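Bartosz Pietrzak on braising for a small dining room

Kitchen interviews, November

Bartosz Pietrzak cooks at Ostrowski, a dining room in Wasent that seats 29 and serves one braise at a time. The braise changes when he gets tired of it. When we spoke it was beef cheek. Before that it was pork shoulder, and before that lamb neck, which he intends to bring back. We talked on the phone in the late morning, while a batch was in the oven, and he left twice to look at it.

I asked first about the cut, and he corrected the question. He does not start with the cut. He starts with the pot.

"The pot is fixed," he said. "I have four pots with lids that fit. Everything else I can change. So I look at the pot and ask what fits in one layer, with liquid to halfway up the meat. If it has to go in two layers, it's the wrong order for that day."

His objection to two layers is that the pieces underneath sit fully in liquid and the pieces on top sit in steam. They reach the same softness at different times, and the top pieces come out darker. For a stew he doesn't mind, as the meat gets stirred. For portions that go on a plate whole, he wants them to match.

The pots are enameled iron, bought used. One has a chip on the rim and is kept for stock. He checks the lids by putting a strip of paper between lid and rim and pulling. If the paper slides out freely, he lays a sheet of parchment directly on the liquid before closing the pot. He used to seal loose lids with a flour and water paste and gave that up when he found he was no longer checking the meat often enough, as breaking the seal was a nuisance.

Salting is done the day before. He weighs the trimmed meat and works from the weight, never by eye, and he keeps the number in a notebook next to the scale. I asked whether an overnight salting really gets to the middle of a beef cheek.

"Most of the way," he said. "A cheek is not very thick. On a shoulder I cut it down first, because I don't believe in salting a big piece and hoping. If you have no time, salt it anyway and put less in the liquid. It will be all right. The sauce will be a little ahead of the meat."

He browns on one side only. It took him several years to settle on this. The browned side faces up in the pot, above the liquid, where it stays dry enough to keep its color and goes on darkening in the oven. The other side is submerged and would lose its crust within the first hour. Browning every face, in his account, means more time over high heat, more moisture driven off at the surface, and a ring of tough meat under the crust that has to soften again. The flavor in the liquid comes from the pan as much as the meat, so he scrapes the pan carefully and tastes what he scraped before it goes in. If it is bitter he throws it out and starts the base again with fresh onions.

The base is onion, carrot and celery root, cut large and strained out later. He doesn't serve those vegetables. By the end they have given up what they had, and he cooks a second set separately for the plate.

The oven is a Uner, the older model with a mechanical thermostat. It swings. He measured the swing with a probe hung from the middle rack and found that the dial read high, so he marked his own settings on the fascia with a paint pen. He doesn't pay much attention to the air temperature once a pot is in. What he watches is the liquid.

"One bubble, then you wait, then another bubble. If there are bubbles everywhere, it's boiling, and I don't care what the dial says. Boiled cheek will go soft too. But it goes stringy and soft, and I don't want the string."

The reasoning behind this is familiar. The connective tissue in a working muscle turns to gelatin slowly, over hours, and the muscle fibers meanwhile contract and push out water. A lower temperature slows both, but it is kinder to the fibers. The gelatin then does the work of making the meat seem moist, even though a good deal of its water is in the pot. He doesn't go very low, as some kitchens do with bags and a water bath, because he wants the liquid to reduce and pick up color at the edges. His cheeks take 4 hours. The lamb neck took three.

I asked how he decides when it is done. He uses a thin skewer and goes by resistance on the way out. On the way in, he said, everything feels soft after a while. When the skewer comes out without lifting the meat, the pot comes out of the oven. He tests the largest piece and one from the corner of the pot nearest the door, which runs cooler.

Then he leaves it alone for 30 minutes with the lid ajar. After that the meat is lifted into shallow pans, the liquid is strained over it, and the pans go into an ice bath before the refrigerator. He was firm about the shallow pans. A deep pot of gelatin-rich liquid holds heat in the center for a long time, and leaving it on the counter to cool is a bad habit that he sees often in otherwise careful kitchens.

Nothing is served the day it is cooked. Overnight the fat rises and sets and can be lifted off in a sheet, and the meat firms up enough to be portioned with a knife. He reheats each portion in its own liquid, covered, and finishes it uncovered with a spoon in hand, basting until the glaze holds.

With it come palline, small round potato dumplings that were on the menu before he arrived. He kept the name and changed the dough. The old version had enough flour to survive being boiled ahead of time. His has less, and must be cooked to order, so a pan of water is kept going all evening. The potatoes are baked in their skins and riced while hot, then spread out to lose steam before the flour goes in. He rolls them on the cool end of the counter and does not refrigerate the raw dough, which turns gray and sticky.
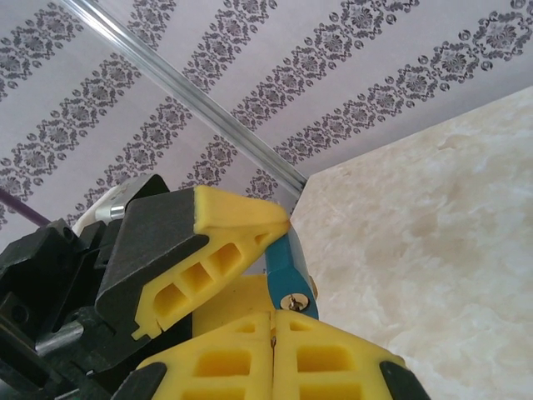 One reader wrote in, after we mentioned this interview was coming, to argue that the overnight rest is mostly a convenience for restaurants, and that a cheek eaten straight from the pot is softer and has a cleaner taste than one that has been chilled and brought back. The same reader asked why anyone would give up the best moment of the dish for a neater slice.

I passed this on to Pietrzak, who accepted part of it.

"Softer, yes. I eat it that way myself, standing up. But the sauce isn't ready. There is fat all through it, and if I skim it hot I lose sauce with the fat. At home, do it the same day. Take off what fat you can with a ladle and don't worry about the rest."

He did not accept the part about clean taste. In his view the chilled version tastes of less fat and more meat, and the reader may be missing the top notes of the herbs, which do fade. His answer to that is to leave the herbs out of the long cook. Bay goes in at the start. Thyme goes in during the reheating and is removed before the plate leaves.

On wine he had little to say. He uses a dry red for beef and a dry white for lamb, reduces it by half before any stock is added, and buys whatever the supplier has that isn't oaked. Oak turns harsh when it is concentrated. He tried a braise on beer over one winter and found the bitterness hard to manage once the glaze went on. He may try it again with something darker and less hopped, finished without reduction and thickened a little with the strained onions.

For anyone scaling down to a home kitchen, his main advice concerns the pot again. Most home pots are too large for the amount of meat people put in them. The liquid has to be deep to reach halfway, the flavor is spread thin, and the cook then boils it down at the end and finds it salty. He would use the smallest pot that takes the meat in one layer, and stock with no salt in it at all.

The lamb neck goes back on after the new year. He is waiting for a price.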